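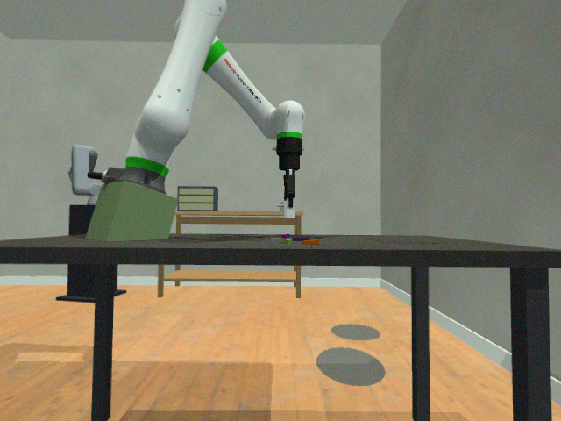 The second act is too long, according to Weerakoon, and the audience in Flastham will feel it before we do. I wrote this sentence in my notebook during the break and I did not like it.

Home | Diary | Plays | Tickets

5/12/23

We read the whole play today, from 2 until the evening. The script has 74 pages and I think 22 of them are the dinner. In my language people argue slowly at the table. In English the same argument sounds like they are waiting for a bus. I cut the speech about the well, then I put half of it back.

The hall in Clavodby is confirmed for June. It is a small stage with a low ceiling, so the ladder must go. I am sorry for the ladder. Tomorrow I must write again the mother's last lines, and ask about the chairs.

We use cookies to remember your settings. Accept

Contact | Copyright Nullex Theater | Back to top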